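Gusia – read me first

Hello, and thanks for downloading Gusia. It's a collection of notes and pictures on how people leave their sitting rooms, and how they put them straight again. Sofas mostly, plus the cushions and blankets that live on them. I started it because I wanted to know what "tidy" means to different people when all they've got to deal with is a small sofa and a throw, and I couldn't find anything that went into it properly.

What's in the folder

There are 162 entries so far, from 11 homes. Each entry has a picture and a short text note. The notes say what kind of seat it is, what's lying on it, and whether the blanket is folded, draped or just dumped. I wrote most of them myself with a cup of tea on the go, and Anel Van Wyk went through the lot in February and fixed my spelling (and my habit of calling everything a settee!).

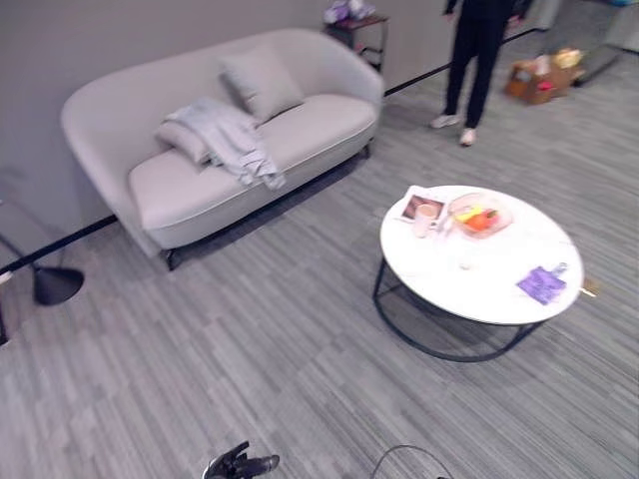
Draped was the hardest word to settle on. Anel says a blanket is draped if it hangs over an edge, full stop. I wanted it to mean that somebody had made a bit of an effort with it. We went back and forth for most of a Tuesday and she won, so if you see "draped" in a note, it only tells you how the blanket is lying. "Folded" needs at least one proper crease. Cushions are "upright", "flat" or "tucked", and you can have more than one of those in the same note.

Colours are a bit loose, sorry. My grey is somebody else's blue, and I've given up trying to sort that out. Search for both.

Things I know are wrong

Side tables only get a mention from entry 90 onwards, as it hadn't crossed my mind before then to write them down. Rugs and carpets are muddled up all over the place. Dennis Lukumay is working through those and will send me a corrected list when he's done.

Using it

Please do! Copy it, change it, print it out. If you put any of it in something public, call it Gusia and say which version you had. If you spot a mistake, send me the entry number and what you think it should say – I do read them all, though I'm slow in the evenings.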